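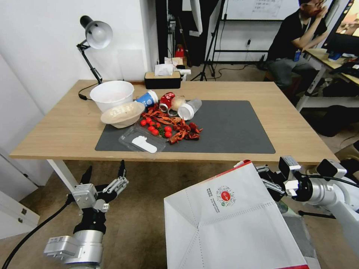
Bag up in the right hand, leftovers still on the mat.

Progress report to the Stoyanova Fund, second reporting period
Project: Kiketti, two-armed cleanup after meals
Written by Maureen Lockwood, Jirnham lab

Hi Ilir, and hi to whoever else at Stoyanova gets these. You asked last time for fewer charts and more of what we've been doing all day, so I'm taking you at your word. The charts are in the attachment if anyone misses them.

Short version: we spent most of this period on the bag. I know the proposal says "table clearing," and I know the bag got one line in it, which I wrote myself and would now like to have back. The plan was that the robot would pick up the trash and drop it in a bag that was already sitting there, open, in the right spot. Then Damir Kelmendi joined us and asked, on his first Wednesday, who was going to put the bag there. So the bag is in. The robot has to find it, get a hand on it, get it somewhere useful, get it open enough, and only then start on the food.

Where we were in the last report

You may remember that single items off the table were going well. Cans, cups, the plastic bottle, all fine. Piles were bad. The old policy treated a heap of shells as one object, went for the middle of it, and pushed half of it toward the edge of the mat. We'd just started splitting the job into two parts, one small model that decides what comes next and one that moves the arms. I said I'd report back on whether the split was worth the trouble.

It was! I was the skeptic on this, so I'm enjoying saying it less than Thanasis Vasilakis is. The first model looks at the head camera view and picks a short instruction, something like "right hand, lift bag" or "left hand, take cup." The second model gets that instruction with the view and does the motion. When something goes wrong we can now see which half got it wrong, and that alone has saved us days. Before, a bad run was just a bad run and we'd all stand around having theories.

Data

We now have 642 recorded demonstrations of the full cleanup, all done by people driving the arms. Vlasta Petek and Damir did the bulk of it. Every demonstration is cut into steps afterward and each step gets its short instruction written by hand, and that part is slow. I'd budgeted it as an afternoon chore. It's a job. (See the money section, sorry.)

We keep the layout loosely the same on purpose: bowls toward the back left, cup and can near them, crayfish spread over the middle of the mat, tomatoes on the left side of that, tray up front. What changes between recordings is how things are turned and how much they overlap, and where the bag begins. We tried fully random layouts early on and the people driving found them exhausting, and the recordings got sloppy as the day went on. You can see it in the elbow motion. By late afternoon everyone is cutting corners.

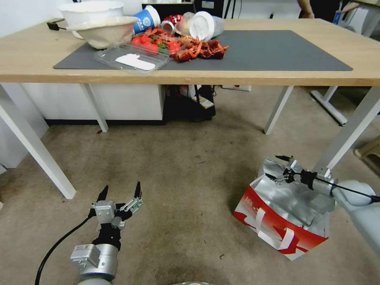 Right hand at the top of the bag, with the bag standing on the carpet.

The bag, at length

Paper bags and foil bags are miserable for a robot. They change shape when you touch them, the handles lie flat when you'd like them up, and foil throws reflections that our old depth setup read as holes. We dropped depth for this step altogether and now run on plain color video. I expected a fight over that and didn't get one.

Picking up from the floor is the hardest start we train on. The arm has to come down beside the table, the view of the hand gets tight, and if the grip lands on only one layer the bag swings around and folds shut. Our first approach was to aim for the handles, the way a person would. The hand kept missing a strap or catching only one. Thanasis suggested forgetting about handles and pinching the top edge of the bag instead, wherever the edge was easiest to reach. Less pretty, much better. After the switch, the bag step came out right in about 80 percent of attempts, and the failures are mostly the same failure: one layer pinched, bag closes, the planner thinks the job is done and moves on.

That last bit bothers me more than the missed grips do. A missed grip is obvious and the system tries again. A closed bag looks, to the planner, a lot like an open bag seen from a slightly odd angle. So then you get the arm coming over with a cup and setting it down very carefully on top of folded paper. We've all seen it enough times to groan before it happens.

Vlasta's fix, which went in at the end of July, is to have the planner ask itself whether the bag is ready before every single drop, instead of once at the start. It's slower. Each check costs a little pause and the whole run looks hesitant, like somebody patting their pockets on the way out the door. But it catches a good part of the closed bags, and when it does, the right hand goes back to the edge and tries again.
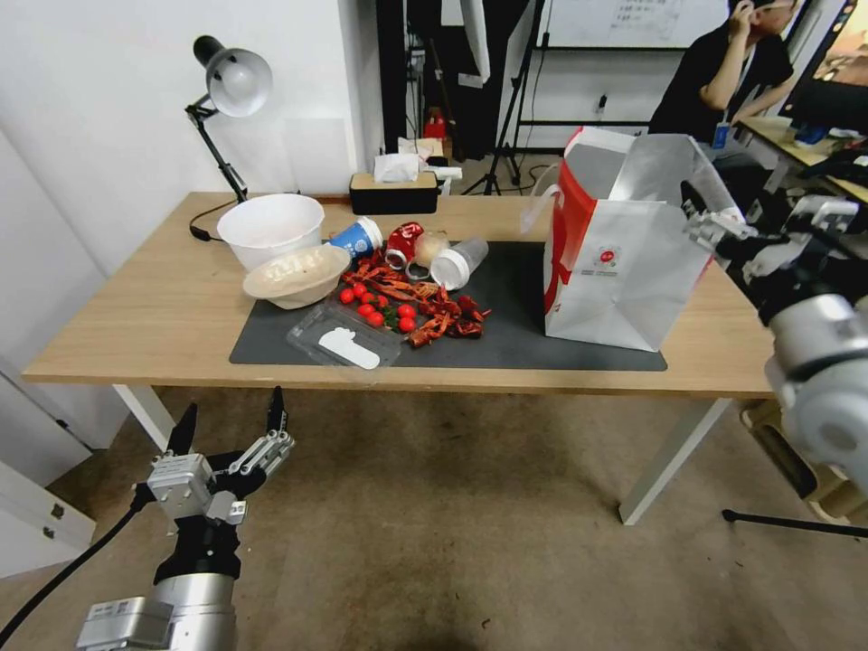

Photo: Vlasta Petek / Jirnham lab

Putting the bag on the table versus leaving it on the floor has turned into a running argument here. On the table, everything is in one view and the reach is short. The price is space: a big bag takes up room on the right half, and we can only do it when that half of the mat is clear. On the floor you keep the whole table, but the drop is longer and the planner has to trust that the bag is still where it was a moment ago, even when the arm is in the way. Damir is a table person. Thanasis is a floor person. I've asked for both to stay in the data until we have numbers, and I've also asked for the argument to stay out of lunch.

The evaluation

We ran 30 full cleanups with nobody driving, using the split system with the repeated bag check. I'm putting the run-by-run notes in the attachment and will only give you my reading of them.

The rigid items and the cups are close to done, as far as I'm concerned. The bowls go well when the hand takes the rim, and poorly when one bowl is leaning on the other and they travel together. The tray is a nuisance: it's clear plastic, it's low, and the fingers tend to close just above it. Tomatoes are slow. One at a time works, and the planner is weirdly thorough about them, but the stems hide them from the camera more than I'd have guessed.

The crayfish pile is still the worst thing on the table. We're better than last time in that the robot no longer plows through the middle. It works from the near side in, small grabs, and it goes back for what it dropped. What it can't do well is decide when the pile is finished. A stray leg or claw on a dark mat ought to be easy to spot, red on gray, and yet the planner will call it done with bits still lying there. Thanasis thinks we labeled the last grabs inconsistently, with some of us writing "pile done" a step early. I went back through some of my own and, well, yes. I did that. We're relabeling.

What didn't work

Two things I'd like on record so no one has to pay for them again.

We tried having the left arm hold the bag open while the right arm did all the clearing. It looks sensible on a whiteboard. In practice the left hand ended up tugging every time the right hand bumped the paper, and the two of them would sort of wrestle. We may come back to it with better force sensing. Not this year.

We also tried training the bag step only on paper bags and hoping foil would come along for free. It didn't. Mixing both from the start fixed most of that. 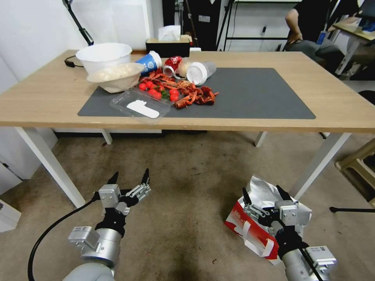 The floor start is also where I want to spend most of the next period. It's the case a real kitchen or break room would throw at us, and our partners at Zorau have asked for it specifically for their own trial. They'd like to see the arm go down to an unopened, slightly crumpled bag and get it usable without a person stepping in. I told them we'd try and that I wouldn't promise a date, so please don't promise them one either, Ilir!

Plans for the next period

Finish relabeling the pile steps and retrain the planner. Damir has this.

Record more floor starts, with the bag turned different ways and pushed farther under the table. Vlasta wants shorter driving sessions, mornings only, and I've said yes.

Compare table and floor placement properly, same layouts for both, and settle it.

Give the planner a little memory. Right now it judges each view fresh, and a lot of the "is the bag still there" trouble would go away if it could remember what it saw before the arm got in front of it. Thanasis has a rough version running on recorded video. It hasn't touched the arms yet.

Money

We're under on equipment and over on people's time, and the hand labeling is nearly all of it. I'd like to move what's left in the equipment line over to labor. There's nothing on the equipment list we still need apart from spare fingertips, which wear down faster than the supplier's sheet suggests. The form is signed and in the attachment, behind the run notes. If you could get me a yes or no before the next quarter opens, I can keep Damir on full days.

Come by and see it if you're out this way. Mornings are best, and call first so we can have the table set.

Maureen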